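Bivex Handheld Gripper Kit: four weeks of picking things up

The first thing to know about the Bivex kit is that it makes you worse at everything. You take hold of a pair of grippers, you reach for an object you have been handling competently since the age of two, and you miss it. Then you miss it again. By the end of the first morning I had developed a new respect for crabs.

The second thing to know is that I'd buy it again, with reservations, which take up most of what follows.

We are a small outfit in Bukham and we needed demonstration data for a household arm: tidying, fetching, putting flat things on soft things and taking them off again. The usual way is to drive the real robot by remote control for weeks, and we had one arm and a queue for it. With the Bivex you leave the arm out of it altogether. You do the job yourself with a gripper in each hand, the markers on the housings let the software work out where your hands went, and the policy gets trained on that afterwards.

In the box you get two grippers, the cables, a belt unit with a screen, a calibration board and a manual that was clearly written by someone who already knew how it worked. Oana Iordache did our setup and had it tracking before lunch. I did the second setup, from the manual, and had it tracking by Friday.

Weight. Each gripper is 400 grams on our kitchen scales. That sounds like nothing and it is nothing, for the first hour. After that you start finding excuses to put them down. Natnael Wubshet does his sessions in short bursts with tea between them and his recordings are the cleanest we have, so I have stopped making remarks about the tea.

Jaws. Good on anything with an edge you can get under. Mugs, remotes, socks, the spines of books, all fine once you've got your eye in. Paper is the real test. On a desk you can slide a sheet to the edge and pinch it. On a cushion the sheet sinks when you press it and slips when you don't, and you end up holding it down with one jaw and poking at it with the other like a man trying to eat crisps with chopsticks. We recorded 254 attempts at paper on upholstery and kept rather fewer. I don't blame the grippers entirely, but the tips could be softer, and Bivex sell a softer set separately, so I suspect they know.

Tracking. Very solid in decent light provided you don't turn the markers away from the camera or cover them with your own forearm. You will do both. The software flags dropouts after the take and not during it, so you can perform a flawless bit of tidying and learn at the end that none of it counts. A beep would do. I have asked for a beep.

The cable. I dislike the cable. It runs from the gripper down your side to the belt unit, it's long enough for a tall person and therefore too long for everyone else, and it has opinions about chair arms. Yvonne Mottram tucks hers up with a bulldog clip. Bivex should include a bulldog clip.

Software. It exports to everything we use and it crashed twice. The labelling screen is plain and quick, and Selorm Aryee, who had to use it most, says it's the only part of the kit she would miss.

We also had the Denura set on loan for a few days. It's lighter, the grip feels better, and it lost track of my left hand so often that I began to worry about it myself. The Bivex costs 2000 pounds for the pair and the Denura costs more, so that was a short discussion.

Support is by email. Mine were answered by Dalva Caldeira, who was patient, knew the product and did not once ask whether I had tried turning it off and on again. (I hadn't. It worked.)

Four stars. I'd have given the fifth for a beep and a shorter cable.

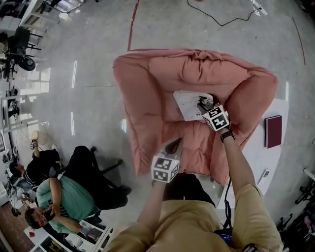

Paper on the armchair, one gripper down on the sheet and the other on the front of the cushion.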